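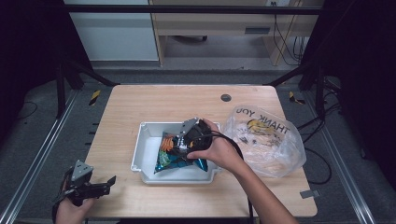 Budgeting for a Small Gripper Station in the Workshop

Home Workshop Kitchen Storage Buying Tips

Last updated: December 2, 2021

Most people who price a setup like this start with the grippers and stop there. A pair of hand-held grippers is the part you shop for, but the table, the frame and the cables take a good share of the money too. Müzeyyen Dursun put her first station together in August and kept every receipt. Her total came to $2,783, and $1,408 of that was the two grippers.

Table first. Buy it before you order any rails, and measure it yourself once it arrives. Listed sizes can be off by enough to matter when the rails are cut to length. A grommet hole in the top is worth paying a little extra for. Rounded corners are easier on the forearms during a long session.

Frame. Slotted aluminum rail costs more than plain tube, but you can move a bracket later without drilling. Kozan sells it cut to size. Plerno is cheaper and ships full lengths only, so you need a saw and a free afternoon. Order extra slot nuts either way.

Cables. Work out the longest reach for each hand, then add slack. A cable that pulls at the wrist will tire you out fast. Keep the spare loops off the floor where you walk. Hooks or sleeves are a small line in the budget and easy to forget. Hazard tape belongs on the same line — one roll covers a small station with plenty left over.

Things to pick up. Don't buy special test objects. A shallow plastic tray, a snack bag and a shopping bag with a few things in it will keep you busy for days. Soft packaging crumples differently every time you pinch it, so keep several of the same kind on hand. Snack bags can tear at the seam, and crumbs get into the jaws. Keep a dry paintbrush nearby.

Spare parts. Ask the seller what a set of jaw fingers costs before you order. Reltuleo includes a spare set, Mamomo charges for them. Finger pads wear out first.

Space. Leave room to stand and to get behind the table. Measure with the frame's feet included — they usually stick out past the tabletop.

Filed under: Workshop > Planning & Budget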